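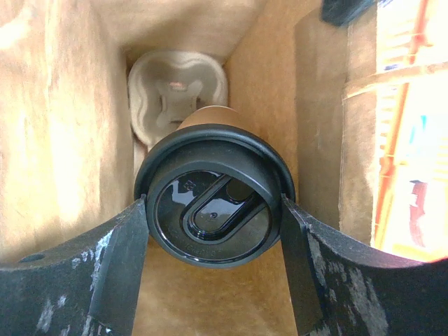 2 min read

6.2 Packing a hot drink order

Use this procedure on a Zornari counter unit fitted with the Fasa two-finger gripper. Read section 6.1 before the first run.

1. Open the paper bag fully and set it upright in the bag station.
2. Place one molded pulp carrier flat on the bottom of the bag.
3. Check that the lid is seated all the way around the cup.
4. Select PACK CUP and confirm the bag size.
5. The fingers close on two sides, just under the lid rim. Stop the run if a pad rests on top of the lid.
6. Let the arm lower the cup toward the carrier. Do not reach into the bag during this step.
7. Wait for the release tone, then check by hand that the cup stands straight.

CAUTION: Hot liquid. Keep hands clear until the arm is parked.

NOTE: Scratches on the finger bases do not affect grip. Replace the pads after 1,000 cycles.

What the unit can and cannot do

In the March trial at Kpodo, run by Dzifa Bawa, the unit packed 89 cups without help and needed a person for 3. All 3 stops were bags that had folded inward at the rim. The unit does not open bags, fit lids or carry orders to the customer – assign these tasks to staff. Mixed orders with food are not supported in this release.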